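Comparing two finger profiles on an irregular object in simulation

The procedure applies to any parallel gripper with swappable fingers. The two profiles compared are Stivlow (straight inner face) and Fandix (stepped inner face). The potato mesh is a good test object: it is faceted, wider at one end and has no two parallel sides.

1. Load the Lill kitchen scene and fix the random seed. We use 1751. Both profiles must run on the same seed or the object poses will not match.

2. Set the finger friction to the same value for both profiles. Leave the object friction alone.

3. Attach the wrist camera to the palm housing, looking along the fingers. Check that both fingertips stay in view at full opening and at full closure. If the housing hides the fingertips, raise the camera before changing the tilt.

4. Place the object upright with the narrow end away from the palm. Close at the default speed and stop on contact, then apply a holding force of 26 N.

5. Hold for three seconds and save a still from the wrist camera. Lift, hold again, and save another.

6. Log the object pose relative to the palm at each still. The difference between the two poses is the slip.

7. Repeat for seven starting rotations about the long axis, then swap the fingers and start again from step 2.

Reading the results

Compare slip at matching rotations first, and the averages afterwards. A profile with a low average can still fail badly at one angle, usually where a facet edge meets the finger instead of a flat.

Use the stills to check contact on both sides. A dark sliver between finger and object near the tip may be normal on a curved surface. If the gap runs the whole length of one finger, the grasp is off centre and the run should be discarded.

Jagged edges where background surfaces meet are a rendering matter and do not affect the contact solver.

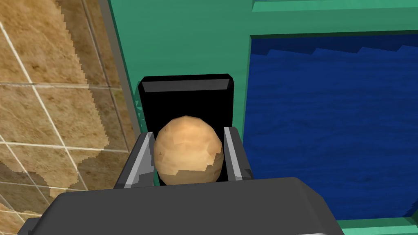 Text and test scenes: Deividas Sproģis
Filed under: Grippers, Simulation
Last revised in February. The Ikidholm arm needs a different camera mount, covered on its own page.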